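Brinthorpe opens up its Pekbridge picking cell

PEKBRIDGE, April. I'm Lachlan McIver, and I look after the bin-picking cell at Brinthorpe. We're putting our full setup and service notes online, free to anyone, and I'm so pleased! 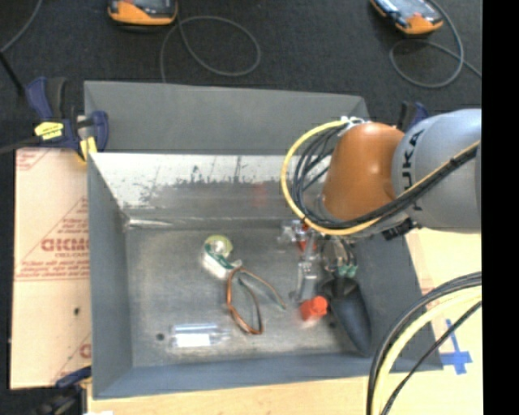
The KUKA arm over the metal bin, with clamps at the bin's edge.

Most of the 18 pages cover dull stuff (my favorite!). Every 3,000 picks I check the cable loops through their full swing, go over the gripper tips and snug up the clamps. If the bin has shifted, I re-teach 3 points and run it slow.

The notes go up on the Drelotlow page this month. Questions come straight to me.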